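Fitted sheets, pocket depth and the 8 cm problem

Posted Saturday, May 6, 2023

The sheet I replaced in October had stopped staying on the bed. It was sold as a double, the mattress is a double, and the corners still came off most nights. I put this down to worn elastic until I measured it.

Width and length are standardised well enough. Depth is the dimension that causes trouble, and it is usually printed in the smallest type on the packet. My mattress is 24 cm deep. The topper adds 8. The old sheet had a 28 cm pocket, so the elastic was sitting on the side wall with nothing tucked under the base. No amount of new elastic would have cured that.

Shrinkage makes it worse. Annatjie Swanepoel, who sewed curtains for a living, told me to assume cotton will lose up to five per cent on the first few warm washes and to buy accordingly. On a 263 cm length of flat sheet that comes to a little over 13 cm.

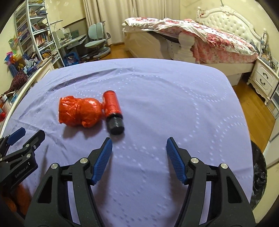 Lavender sheet, dotted swirl pattern.

Thread count was less use than I had hoped. Anything sold as 400 may be a fine single yarn or may be a multi-ply yarn with each ply counted separately, and the packet seldom says which. Weight in grams per square metre is a better guide if the seller will give it. Venter did when I emailed. Flistside did not reply.

Weave matters more for creasing. Percale is one over, one under, feels crisp and holds a fold line. Sateen drapes better and snags sooner. I iron neither.
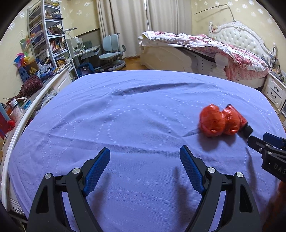 Washing and drying

40 degrees, half the usual dose of powder, no softener. Softener coats the fibres and the fabric dries more slowly on the line. Close the duvet cover before it goes in or the sheet will end up inside it, balled and still soapy.

I have the drum at 2 thirds full for bedding. Thabiso Zulu fills his completely and says the results are the same, but he has a larger machine.

Next post: pillow protectors, and whether the zip end should face in.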